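Equipment planning for two-arm robot work cells

Equipment planning for two-arm robot work cells is the activity of choosing, pricing and scheduling the parts that are needed before a pair of robot arms can begin useful work on a table. It is treated by most buyers as a separate task from programming, although the two influence each other. The subject is mainly of interest to small workshops, packing firms and teaching laboratories, where one person often prepares the budget and later also uses the cell.

Scope

A plan of this type normally covers the arms, the grippers, the cameras, the table with its enclosure, the cables, the computer, the spare parts and the hours for assembly. Goods to be handled are counted by some authors as equipment and by others as a running cost. Tomás Caldeira, in his handbook for the Dunville workshop, places them under running cost, and this custom has been followed by the Geltholm training centre as well.

The purchase of large industrial arms behind safety fences is usually described separately. In that field the price of the floor, the fence and the electrical connection can be higher than the price of the arm itself.

Main cost items

The arms are the first item on nearly every list. Two arms of the same model are preferred, as they can share spare parts and one set of instructions. Mixed pairs are found where an older arm is already owned, but they need two kinds of controller and a longer period of training.

Grippers are ordered according to the goods. A gripper with two simple fingers is enough for boxes and cups with firm walls, while thin bags and flat card are more difficult and may need softer fingertips. In the Dunville plan the fingertips are bought in packs of six and are written as a consumable, together with adhesive tape and cable ties.

Cameras are placed either on the wrist of each arm, above the table, or in both positions. A wrist camera gives a close view of the object, but its cable must follow every movement of the arm. For this reason the cable length is measured with the arm fully stretched and not at rest. Cables that are too short are a common cause of a second order, and the delivery charge for this second order is often larger than the price of the cables.

The table and its walls are cheap in comparison, yet they are frequently forgotten in the first version of a budget. Plain white walls are popular because they give the cameras a calm background. Rails and a mounting bar should be chosen at the same time as the table, so that the depth of the top and the reach of the arms agree.

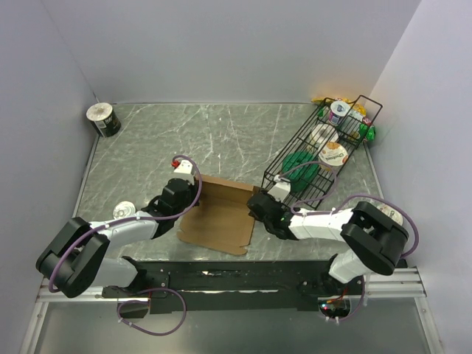 A two-arm cell with white walls, set out with a flattened cardboard sheet and a wire rack of groceries.

Goods for handling

Grocery items are widely used for trials in packing. They are easy to replace and they come in many shapes: cups, cans, lids, bags. Empty packages can be kept for a longer time, but they are lighter than full ones and can move differently under the gripper. The Geltholm centre reserves 80 euros for each course for such goods, and flat box blanks are bought separately in bundles of 600.

Budgeting methods

Two methods are in general use. In the first, called the list method, every part is written with its price and the sum is taken as the budget. It is quick, but it leaves out labour. In the second, known in the Dunville handbook as the Kesto sheet, each part has three further columns – delivery time, hours for fitting, and the expected date of replacement. The sheet takes longer to complete and is more suitable where the money is released in stages.

An early version of the sheet, dated May 3, 2020, gave a sum of 2,707 euros for the table, walls, rails and cables of one cell, without arms and without computer. Later versions divide this sum into two orders, the second being placed only when the arms have been mounted and the cable paths are known.

Delivery and timing

Arms and controllers commonly have the longest delivery time, and the room can be prepared while they are awaited. Orders placed in July may be slower where suppliers close for summer holidays. The supplier Fawzy offers to hold a complete set in storage until the room is ready, for which a monthly fee is charged.

See also

Bench layout
Gripper selection
Maintenance planning
Spare parts storage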